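Keeping the grippers happy

So I promised a post on how I look after my pair of hand grippers, and then I kept using them and never wrote it. Sorry! I got the set from Skalia in October, and since then I've logged 3,695 grabs, nearly all of them cloth: towels, shirts, sweaters, the odd sock.

Cloth sounds gentle. It sheds like a cat, though, and the lint gets into everything. It likes the slots in the yellow fingers best, and after that it goes for the hinge side, where you can't see it until the squeeze starts to feel mushy. 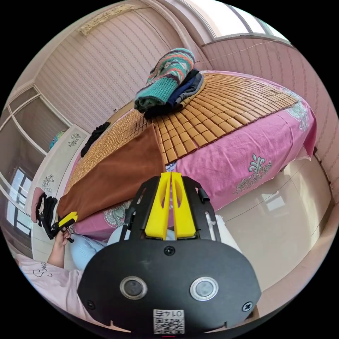

My routine goes like this. Dry paintbrush first, through both slots and down between the fingers. Then a lens cloth over the two round eyes on the front (never the same cloth I use on the fingers, I learned that with a very greasy week of recordings). Then I go round the screws with a small Phillips, just a nudge each, and stop the moment they feel snug. I stripped one on my old set by being enthusiastic and the replacement plate from Woldegiorgis cost me 47 dollars plus shipping, so now I'm a nudger.

After that I close the fingers on a strip of printer paper and pull. If it slides out on one side, they've drifted and I reseat them. It takes a few tries and some muttering.

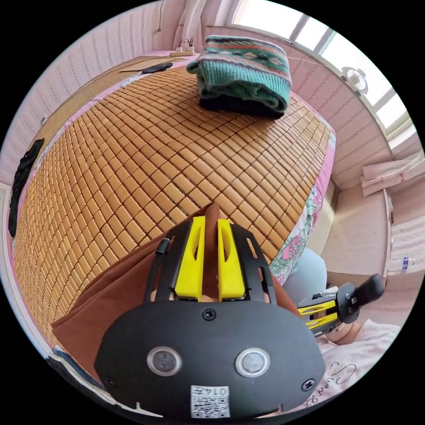 Vimau, 26th May

Full service day today! The last one was 265 grabs ago, which is later than I like, and I could feel it. The brown towel kept slipping on long pulls. I brushed out a truly disgusting amount of fuzz, moved one finger over by a hair and redid the paper test until it held on both sides.

Then the part I enjoy, which is the stretch check. One gripper on each end of something soft, pull it gently tight and wait to see which side gives up first. I like doing it over the bed, where a dropped gripper has somewhere kind to land.
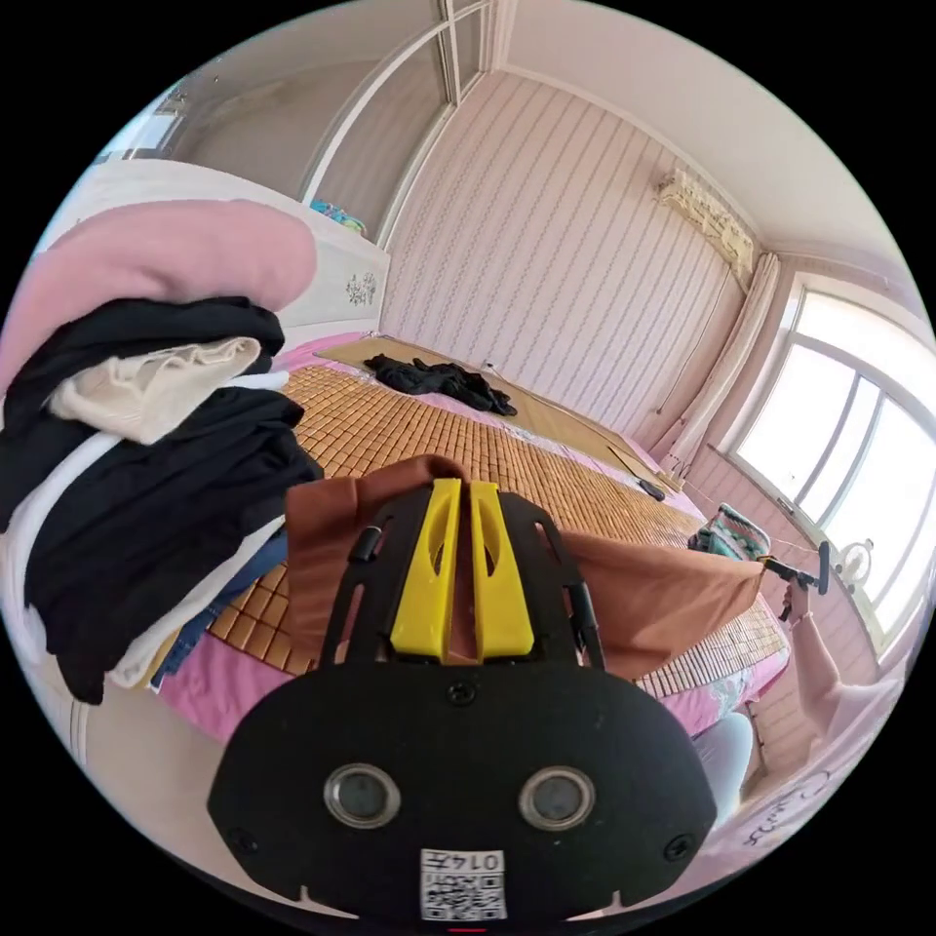 Stretch check with the brown cloth, a gripper at each end.

Still on my list: new finger pads. Prundura has a set for 149, and I keep putting it in the cart and taking it out again. If you've tried them on knits, leave me a comment, I'd love to know how they wear.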